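Television Drama Production, Unit 5: Continuity Across Episodes
Instructor: Liên Mạch

Block shooting groups scenes by location, so one day's call sheet may draw on several episodes. The script supervisor keeps a breakdown by story day. Each costume change gets its own number, and accessories are listed separately from the main outfit.

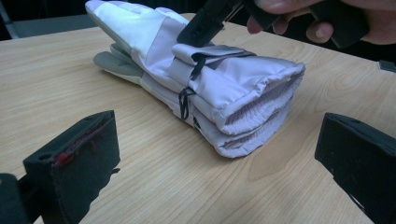
Story days and shooting days

In the Jellarside scripts, scene 93 falls on story day 5 and was shot before scene 12. Wardrobe works from the story day — the slate number alone is not enough. Where a scene is rewritten after the breakdown is issued, the old entry is struck through and kept.

Reading for September: Dahlgren, chapter on serial drama, to page 220. Bring a marked-up copy of the Josine pilot. Breakdown sheets go to Vinh Khương before the seminar.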